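Household Talk > Food and Groceries
Paper list or phone list?

mollyk_stirum
2023-01-04
OK so I need outside opinions, the two of us in this house are never going to settle it. We did a big grocery shop at Solanki and came home with three jars of mustard and no milk. Again! My husband swears by the Sorna app on his phone, and I've kept a list on the fridge door my whole life, same as my mom did. The trouble is that now we have both, so half the stuff is on his and half is on mine and whoever goes to the store has the wrong half.

I think the fridge door is just where a list belongs. Even the toy kitchens come with SHOPPING LIST on the fridge door, with lines to write on and everything.

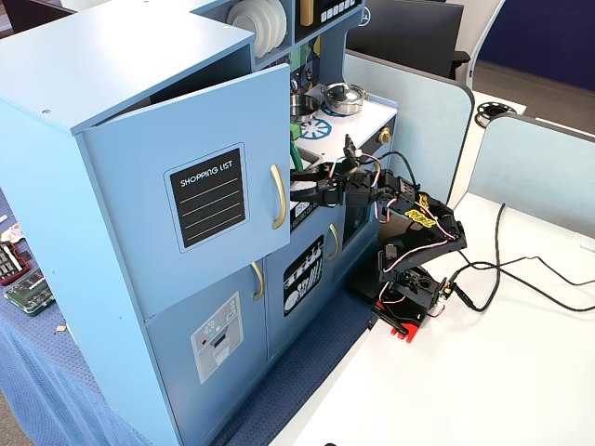 What we've tried so far

1. Only the app. Lasted 9 days. I never have my phone on me when I'm cooking, and by the time I find it I've forgotten what I ran out of.
2. Only the fridge. He takes a photo of it before he leaves, then I add onions after he's gone.
3. Texting. No. I had to scroll past a whole argument about his brother to find "eggs."

What do you all do?

graham_crackers
Paper, always. I tear it off and take it with me. I write it in the order of the aisles too — produce, bread, cans, dairy, frozen — and I'm in and out of the Tuvholm store in no time, unless they've moved the rice, which they love to do.

pennywise_jo
Going to disagree with Graham. Paper is fine if one person shops. We have four drivers in this house and the list was always in somebody else's coat. We went to the app in November and our grocery bill dropped by $15 a week, mostly from not buying doubles. I do miss crossing things off with a pen.

graham_crackers
You can cross things off in the app though, right?

pennywise_jo
You tap them and they go gray. It isn't the same.

tallboy_ned
Both of you are skipping the real problem, and that's writing the list from memory. Look in the fridge first! I do a quick check the night before, top shelf down to the drawers, and only then do I write anything. I used to come home with celery every single week and we don't even like celery that much.

Chalkboard is my vote, if anyone's asking. It's big enough that people really use it, and when my daughter was little she'd "help" by adding things at her height. We had ice cream on there for most of a year.

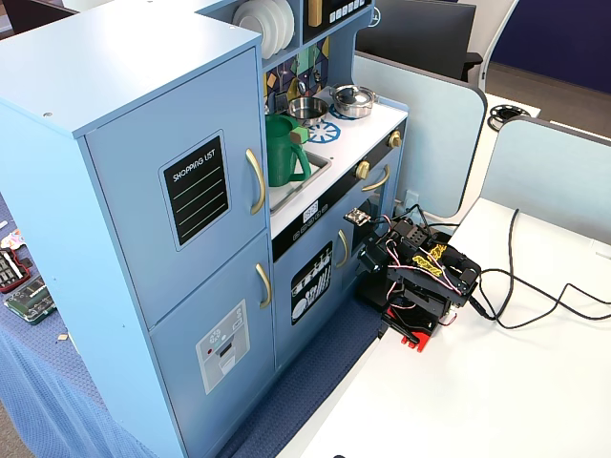
She's in college now and she still texts me "ice cream" when she's on her way home, so I guess the habit stuck. Anyway, the downside with chalk is sleeves. You brush past it and there goes the coffee. Chalk markers hold up better but you need a damp rag to get them off, and on a cheap board they leave ghosts.

mollyk_stirum
Ned, the fridge check is a good idea and I'm a little embarrassed we don't do it. That would've caught the mustard.

pennywise_jo
Whiteboard, then? No dust.

tallboy_ned
Had one. The marker was dry every time I picked it up, and the kids drew on the rest.

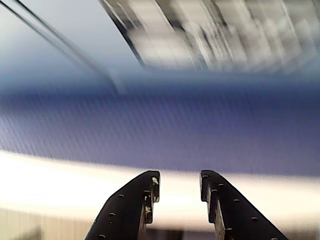
Bautista Toledo
Joined for this thread after reading for years, so hi. I want to stick up for the mixed system, because I think Molly was close. In our house the fridge list is the only one you can add to. Whoever is going shopping copies it into their phone at the front door, and from then on the list is closed. Onions after that? Next time. We had some grumbling the first couple of weeks (mine, mostly) and then it settled down.

graham_crackers
So you write the whole thing out twice? No thanks.

Bautista Toledo
It takes a minute or two, and I catch a lot of stuff while I'm copying. "Do we really need more foil," that kind of thing.

mollyk_stirum
I like "closed." I'm going to try that word out at dinner and see how it goes over. Also, does anybody want a jar of mustard?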